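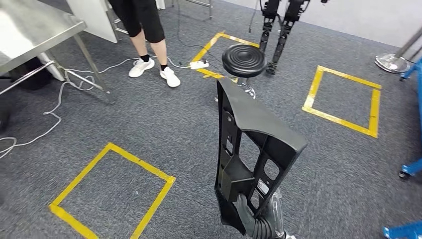
Štěpánka Skála told the hosts during the first round of questions that she had expected the machines to move faster, and asked whether a chair would ever be put together at that pace in a working plant. The reply from the floor was that speed had been set low for the day and would remain low for as long as visitors were in the building. She thanked the staff for a direct answer and said she would be asking again next year.

The exchange opened the winter open day of the Hosside Robotics Center, held on 21/02/2024 at the Center's Vedgate building. Attendance for the day was 368, the highest since the program moved to Vedgate. Guests included instructors and students from area technical colleges, representatives of furniture and packaging companies, and residents of the neighborhood. Visitors were admitted by timed ticket in groups of 23, with a short safety talk before each group went in.

The main demonstration concerned the handling of office chair parts. Staff in the Furniture Handling Program have chosen chairs as their subject for the current year on the grounds that the parts are awkward in different ways. A molded backrest is tall and tapers, and its inner face is ribbed and full of openings, so a grip that holds well at one place may slip a short distance away. Seats are padded and give under pressure. Bases are heavy for their size and tend to turn when lifted from one side.

Guests watched the picking up, turning and setting down of separate parts. Full assembly, including the driving of screws, was not on the schedule. Kazimír Trnka, head of the program, said in his remarks that the Center had decided to present the stage the work has reached.

"We could have prepared one short sequence and repeated it all day," Mr. Trnka said. "Our guests from industry would have seen through that in a minute. They asked to see ordinary work, including attempts that have to be started over, and we were glad to agree."

Several attempts were started over in the course of the morning. In one case a backrest had been taken too near its lower corner and swung in the grip. The operator stopped the arm, the part was returned to its starting place, and the sequence was run again from a higher hold. Mr. Trnka used the pause to explain how such cases are logged and reviewed at the end of each week.

Questions from the college groups dealt largely with floor layout. Staff explained that places for parts are marked with yellow tape, which can be moved in a few minutes when a task changes. One instructor wished to know whether carpet made the work harder than a factory floor would. The answer given was that parts slide less on carpet, which helps with light items and is a nuisance with others, and that a comparison on a hard surface is planned.

Company representatives were more interested in cost and staffing. A visitor from a seating manufacturer pointed out that his firm changes its models every season and cannot spend weeks preparing for each one. Staff said that the time needed to introduce a new part is among the measures the program tracks, and that it stands at nearly 5 working days for a backrest of an unfamiliar shape. They declined to predict when that figure would come down. Another guest asked what would become of people now employed in assembly. Mr. Trnka said the question was a fair one and that the Center is a research body with no authority over hiring, but that its partner companies are asked to discuss trials with their employees before any equipment is brought in.

In the afternoon, guests were invited to the lecture room for a talk on the Brabec project, a joint effort with the Brotisby Technical College under which students spend one term at Vedgate. The students prepare parts, write up trial procedures and take turns at the operator's station under supervision. The talk was given by two of the current students and covered the preparation of a trial from the first sketch to the final report. Copies of the procedure form were handed out, and the college has since received requests for it from other schools.

Ms. Skála, who attended both sessions, said afterward that the student talk had been the more useful of the two for her purposes. She added that the morning groups would have benefited from a longer stay in the hall, as the last questions had to be taken in the corridor while the next group was waiting. Similar comments were left on the response cards. The Center has confirmed that visits will be lengthened at the next open day and that ticket numbers will be reduced if necessary to allow for it.

The hall will be closed to visitors for the first part of March while the comparison on a hard floor is carried out. Group visits by schools and colleges will resume once that work is complete. Requests should be made in writing to the visits office at Vedgate and should state the size of the group, the age of the students and any access needs. Companies wishing to offer parts for trial are asked to contact the Furniture Handling Program and to include drawings where these are available. Parts cannot be returned after use.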